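Brindgate Sewing and Mending Group
Minutes of the November meeting, 20th November

Well, I said I'd do the minutes this time, so you're getting them my way. If I've left out your best point, catch me at the tea urn and I'll add it.

We started late because the side door was stuck again (lift, then push!) and by the time we had coats off and the kettle on it was nearly 7. Apologies were read out. Last month's minutes were agreed with one fix: the spare bobbins are in the tall cupboard, second shelf, and have been the whole time.

Money
We have 700 in the account after paying the hall through to April. I thought that sounded healthy until the quote from Vasylenko came round for servicing the machines. We talked about it for a good while. Agreed to get the two worst ones done now and see how the others behave over the winter. I'm to phone them and ask if they'd collect, as I am not carrying those down the steps again.

Fabric order
Cunitico have put their cotton up. There was grumbling. A few people wanted to try Clandudik instead, but the last lot we had from them shrank something awful and I still have the pillowcase to prove it. We settled on a small order from Cunitico, plain colors only, and using up what's in the bins before anybody buys another print. I was in favor of this and I'll probably be the first to break it.

The cutting table
This took up most of the evening, as it does. Some of us like a cloth on it and some of us want it bare. My own feeling is that a cloth is kinder to nice fabric and easier on the eyes, but I do see that it slides about when you're trying to cut a straight line. What we came to in the end: cloth on for pinning, hand sewing and laying things out, cloth off for cutting. Whoever takes it off folds it and puts it on the chair by the window, please, and doesn't stuff it behind the radiator.

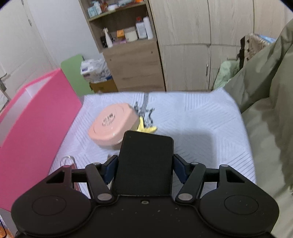

I also asked if we could go easy on how much sits out on the table during a session. Tubs and boxes are fine while you're using them, then back on the shelf with the lid on. Labels would help too, and I have a roll of masking tape and a pen in my bag if anyone wants to make a start. It was suggested that we keep pins and clips in separate tubs, and everybody liked that, so that's agreed.

Any other business
The good shears are for fabric only. I've been asked to put that in capitals but I'll trust you. The hall would like the chairs stacked at the end, no higher than the windowsill. Somebody left a gray cardigan on the hooks and it's a lovely one, so do come and get it!

We packed up after that and the last of the ginger cake went home with me.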